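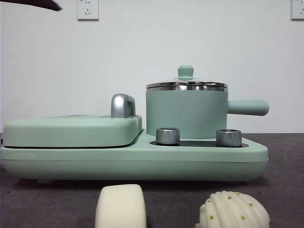 Fixed camera, breakfast machine with the pot on the heating plate and its lid on.

Floston Kitchen Demos, data card
Last updated December 2019

Floston is a set of 1061 demonstrations of small kitchen tasks, recorded on a single arm with a two-finger gripper. The operator drives the arm by remote control. There are 14 tasks, and 301 demonstrations are held out for testing.

Each folder is one demonstration:
fixed/ - frames from the fixed camera
wrist/ - frames from the wrist camera
joints.csv - arm and gripper positions
task.txt - one line of plain English 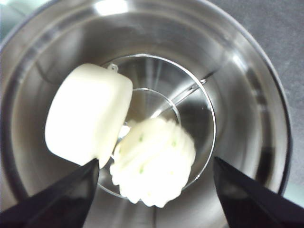

Operators were asked to pick a target before moving the arm and to stay with it. Sessions where they changed their mind were deleted. Crowded containers took the most practice. With a white block and a ruffled white piece side by side in a steel bowl, the edge between them is hard to find in the wrist view, and glare on the metal doesn't help. Use both cameras if you can.

Lid tasks are labeled in 4 phases: approach, close, lift, place. The approach phase ends when the fingertips are on either side of the knob
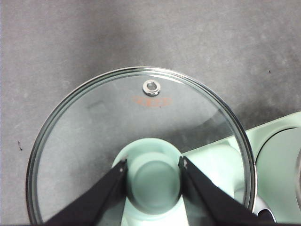 and the close phase starts with the next gripper command. Phase labels were added by hand with Zitolel, our labeling tool, and may be off by a frame or two.

Known issues
- Clear glass is missing or broken up in the depth files.
- Gripper force was not recorded.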